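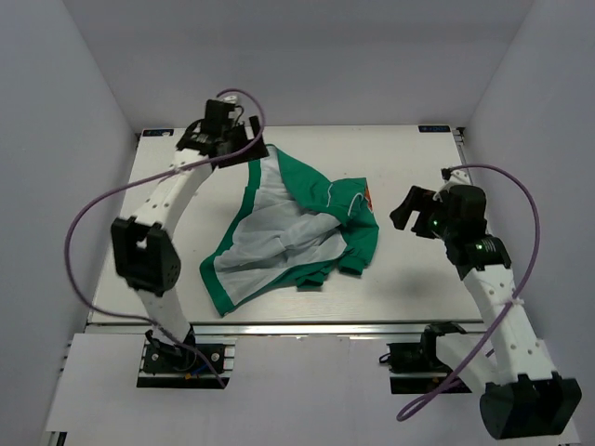 4.2 Laying out the cloth

I should say up front that I came to this part of the study thinking a cloth on a table was the easy bit. Everybody has spread one out at home, right? Then I sat down with the notes from the Trommont sessions and found 129 separate remarks about corners - people have a lot of feelings about corners!

Figure 4. Cloth on the white tabletop.

What I wanted to know was where people start. Most of our 17 participants at Dudanness told us they go for a far corner first and work back toward themselves, and I do the same in my own kitchen (I checked, and then I couldn't stop noticing it). A smaller group likes to grab the near edge and give the whole thing a shake. Mbeki's work on household linens treats these as two habits that people pick up early and keep, and our interviews mostly fit with that, though a few folks said they switch when the cloth is big or the table is up against a wall.

The plain white board in Figure 4 is a pretty forgiving place to work. A kitchen table with a fruit bowl and last night's mail on it is something else, and I come back to that in Section 5, where the Kinance home visits are written up along with the folding notes.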